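Handout 4: Care of the hand-held gripper and its table

Unit: Maintenance of small automation cells
Notes by Toivo Huttunen. Corrections from last year by Solange Assunção are included.

What this handout covers

In Handout 3 we looked at the arm of the Gilico cell and its weekly check. Now we go to the other half of the cell, the table where the demonstrations are recorded with the hand-held gripper. Many students think that this half needs no maintenance, as there is no motor that can hurt you. But most of the bad recordings we had in September came from this table, and the arm had no part in it.

Please read the notes before the Saturday lab. Declan Merrick will be in the room from the morning and he will ask you to do the finger check in front of him.

1. Words we use

Finger: the moving part which touches the object. There are two.
Jaw gap: the distance between the finger tips.
Marker block: the block at the base of a finger, with printed square markers on its faces.
Zero: the reading of the software when the fingers are fully closed.
Tail: the cable from the gripper to the recording equipment.

In the older Voson manual the marker block is called "tag carrier". It is the same part.

2. Before you touch anything

Write your name in the cell log with the time. Look at the last entry. If the last person wrote "zero shifted" or "finger changed", you must do the complete procedure of section 4, even if the gripper looks fine to you.

Clear the table of anything you do not need for the task. Wash and dry your hands, as skin grease on the printed markers makes a shine under the ceiling lights, and then the software loses the corners of the square.

Take off your watch and rings, and push up long sleeves if they hang over the wrist. A loose cuff can cover a marker for a moment and you will not notice it until the evening, when you look at the recording.

3. The finger check

Hold the gripper over the table, with the marker blocks turned up so that they are seen from above. Open the fingers slowly to the end and close them slowly to the end. You should feel the same resistance on the whole way. If there is a hard place, stop and look for dirt in the guide. Do not push through it.

Then try each finger alone with light pressure from the side. A little movement at the tip is normal. Movement at the base is not normal, and it means that the screws of the finger have come loose. Tighten them with the short key, first one side and then the other, a small turn each time. Achilleas Karagiannis has shown us that a finger tightened only on one side will stand crooked, and after this the marker block stands crooked too.

After the screws, take one small light object and pick it up several times. Use an object that you know well. Close until it is held and no further.

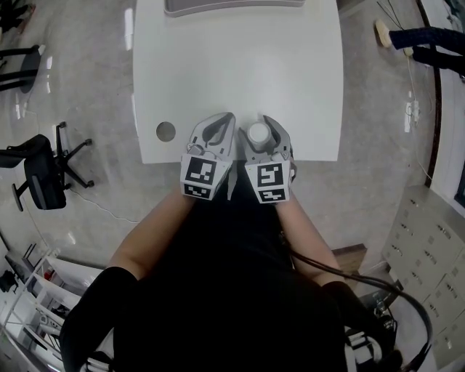
Why do we repeat the zero after changing only one finger?

The software does not measure the fingers separately. It takes the distance between the two marker blocks and calculates the jaw gap from it, so a new finger on one side changes the result for the whole gripper. Even a finger from the same bag can sit a little different on its base, and the old zero will then report a gap when the tips are touching.

4. Setting the zero

4.1 Start the Huma program and open the page "Hand". Wait until all the markers have a green outline. If one stays red, clean it with the dry cloth and wait again. Do not use alcohol on the printed faces.

4.2 Close the fingers completely with nothing between them. Keep them closed and press "Set closed". The program collects 200 readings, and you must hold still until the bar is full.

4.3 Open the fingers completely and press "Set open". Again hold still.

4.4 Close once more and read the value. It should be zero, and a difference of up to 2 in the last digit is accepted. If it is larger, go back to 4.2. If it is larger a second time, the problem is mechanical and you should return to section 3.

4.5 Save, and write the values in the log by hand. The program also keeps them, but we lost one file last winter and the paper was the only copy.

5. The tail

The cable is the part that fails most often. It should lie along the arm of the operator and go down to the equipment without a tight bend. It must be long enough that you can reach the far edge of the table, and it must not lie where your feet are.

Check the plug at the gripper side by moving it gently while the live view is open. If the view flickers, change the tail. Do not repair it with tape. Sofia Tsakiris keeps the spare tails, order number 3420, and she wants the old one back with a label that says what was wrong with it.

Other cables on the floor belong also to your check. Move them to the wall side before you begin, and roll the chairs away from the place where you will stand.

6. Service interval

The finger pads are changed after 2000 closings. The counter is in the "Hand" page, at the bottom in small letters. When you change the pads you must reset this counter yourself. Last year two groups forgot, and afterwards it was not possible to say how old the pads were.

The guide gets one drop of light oil at the same occasion. Wipe away what comes out when you move the fingers. More oil is not better here, it only collects dust.

7. Common mistakes in the lab reports

Writing "gripper OK" without values. I need the closed value and the open value.

Setting the zero with an object still between the fingers. The curve in the recording then goes below zero, and this is easy to recognize.

Mixing up left and right. We always mean left and right of the person who holds the gripper.

Putting the marker blocks back on the wrong finger. Each marker has its own number, and the program will show a finger in the wrong place if they are exchanged. Compare with the drawing on the inside of the log cover.

8. For the Saturday lab

Work in pairs. One person does sections 3 and 4 while the other reads the steps aloud and writes the log, then you change. Bring the short key from your tool set and a dry cloth. Reports go in the tray beside my door, on paper, with both names.

Reading for next time: Karagiannis, course notes, the chapter on worn guides. You can skip the part about pneumatic fingers.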